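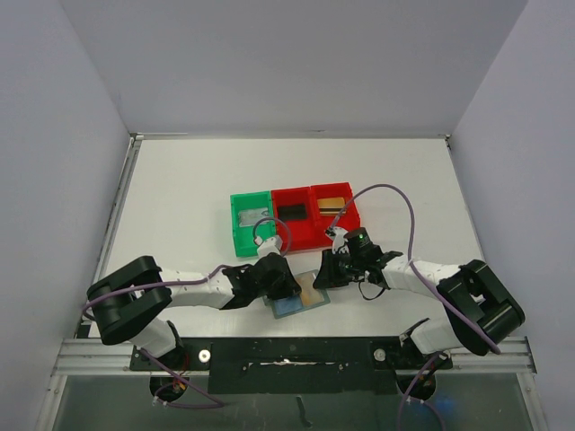
Workshop notebook, January, started about 9:40 in the morning

Sorting day again. I'm back on the small parcels from the Ladano returns, and I've decided to write it down properly this time, because last time I kept it all in my head and then had to work out my own system from scratch a month later (never again!).

The setup is one green bin and two red ones in a row across the middle of the white table. Green is for anything in clear or see-through wrapping. The first red is for dark, flat things, and the second red is for everything tan or brown, mostly card and padded stuff. I know, I know, two reds side by side is asking for trouble. I wanted a blue for the end one and the Bavance order came with greens and reds only, so reds it is. If you're using this table after me: first red dark, second red tan. I've put it on a sticky note inside the cupboard door as well.

Things I want to remember about the bins themselves. The Bavance ones are a nice depth, deep enough that a padded envelope doesn't flop out over the front and shallow enough that I can see what's lying on the bottom without leaning over. They do slide, though. Every time I drop something heavy in the end one the whole row goes a little crooked, and by coffee time it looks like a bad parking job. I tried a strip of rubber matting under them last month and it worked fine until it started collecting lint, and then it came off on the packages. Going to try the thin shelf liner next. There's most of a roll left under the sink.

Clear wrapping is still the worst of the lot. Black items and tan items practically sort themselves, but the clear packets pick up every bit of light from overhead and I can't tell where the edge of one ends and the table begins, especially the thin flat ones. White table, see-through package, ceiling lights: not a great combination. I turned off the row of lights nearest the door and that helped a fair bit. I'd love a gray mat for the tabletop, something dull with no shine at all. Climomside sells one that would fit if I trimmed the back so it clears the rail. Adding it to the wish list.

11:15. Batch 121 finished. Nothing odd in it apart from one padded envelope with a clear window taking up half the front, and I stood there like a fool for a while deciding between green and tan. Went with tan. Rule from now on: go by whatever most of the outside is made of, and if it's still a toss-up, it goes in green. Please nobody start a fourth bin for "maybe." We had one of those in the fall and it turned into the only bin anyone used.

Batch 122 is next and it's mostly flat stuff, going by the packing slip. The flat ones need to be laid down near the front edge with some space around them. When I stack them I end up picking up two at once, they cling together something awful in this dry air.

The pale side panels are staying, by the way. I complained about them when they went up (felt like working in a shoebox!) but they stop small things from skidding off onto the floor, and I haven't crawled under this table once all month.

2:30. Done with 122. We still have more than 2,000 pieces to get through from this shipment, and the Tshabalala boxes haven't even been opened. At 200 a batch that's a lot of afternoons, so I'd like to get the liner and the mat sorted out before we get into the big ones.

To do: cut shelf liner for under the bins. Ask about one blue bin, same size. Measure the tabletop front to back, stopping short of the rail. Wipe the table down with the plain cleaner, the lemon one leaves a film and the packets stick to it. Find the good marker.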